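Features > Small Towns > Working Life

Print this story | E-mail this story

The parcel table at Bralton

By Forough Zarei

The bell on the door of the Bralton general store has a crack in it, so what you hear when you walk in is more of a clunk than a ring, and it is the sound I grew up thinking all shops made. I was away from Bralton for a good many years. When I came home in January, with my boots full of slush and a notice in my pocket telling me a package was waiting, I pushed open that door and there was the clunk, and there was Houshang Amini behind the counter, looking over his glasses at me as if I'd only stepped out for milk.

"Back room," he said. "You know the way."

I did know the way, though the back room had changed. When I was small it held seed potatoes and winter tires and, for one odd summer, a canoe. These days it belongs to the parcels. Bralton lost its post office counter years ago, and the couriers don't care for our gravel roads, so anything ordered by anyone between the river and the Oritz Road turnoff ends up at the store. Houshang signed on as a pickup point to be neighbourly. He figured on a handful of boxes a week. Last year he handled more than 4000 of them.

It's a big number for a little place, and when you sit with him for a morning (I sat for several, mostly because the coffee is good and he doesn't mind company) you start to see what it's made of. There are tractor filters and knitting wool. There are school shoes in two sizes, with one pair going back. There are Kemppainen lamp glasses for the woman on the ridge who still likes an oil lamp at supper, and there's the special flour for the family at the old mill house, who go through it at a tremendous rate. Houshang won't tell you what's in anybody's box, and he's quite stern about it, but people open them right there at the counter and show him, so he knows anyway.

The work itself happens at the table. Everything that comes off the van gets tipped out there, big and small together, and then it's a matter of picking up one box at a time, finding the label, giving it a scan and putting it where it belongs. It sounds like nothing. I asked to try it and was slow as cold molasses.

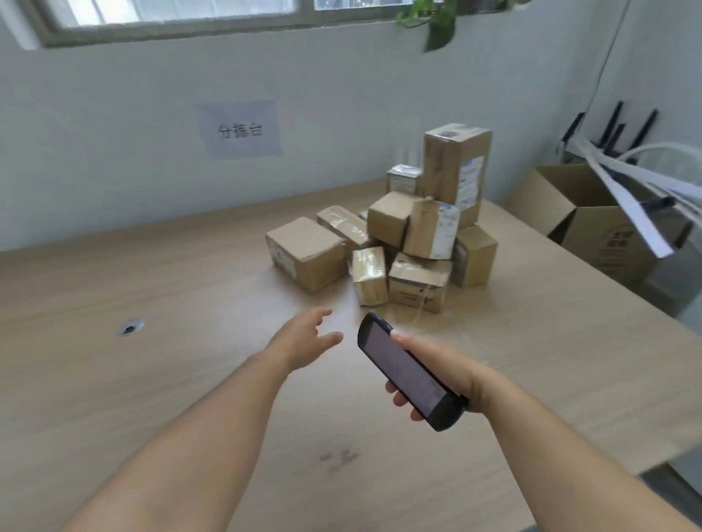

Scanner in one hand, the other free for the boxes: the pile on the sorting table at Bralton.

Labels, I learned, are the whole game. A good one is flat and white and sits on the biggest face of the box, and you can love a sender for that. A bad one has been wrapped around a corner, or buried under so much packing tape that the light bounces straight back at you and the scanner just sulks. Houshang tilts those toward the wall, out of the glare, with a little turn of the wrist he doesn't seem to know he's doing. Then there's string. He has a soft spot for string. The big companies don't bother with it, so a bit of it hanging off a box generally means a person tied the knot, somebody's aunt or somebody's grown son, and he'll set that one down more gently than the rest.

Once scanned, a parcel goes to the shelves, and the shelves run by road. He tried them by surname first, but half of Bralton shares the same few names and it led to a muddle involving a breast pump and a chainsaw chain that he'd still prefer not to go into. By road works better. The heavy things stay low, the medicines go in a drawer up front, and anything marked for the seniors' lodge gets driven over at 3 in his own car, along with the newspapers.

He writes it all in a ledger as well, a green Hosodus account book with a ribbon, even though the scanner keeps its own record. The day before the long weekend has its own line, underlined twice: 381. "My best day," he told me, and then, after a bit of thought, "or my worst. My back had an opinion."

I asked whether he ever gets tired of it. He was peeling a stray bit of tape off his sleeve at the time, and he took so long over the answer that I wondered if he'd heard me. Then the door clunked, and it was a boy from the river road with a notice held out in front of him, wanting to know if his bike helmet had come.

"Green one?" said Houshang, already on his way to the back. "Came this morning."

Last updated July 17, 2024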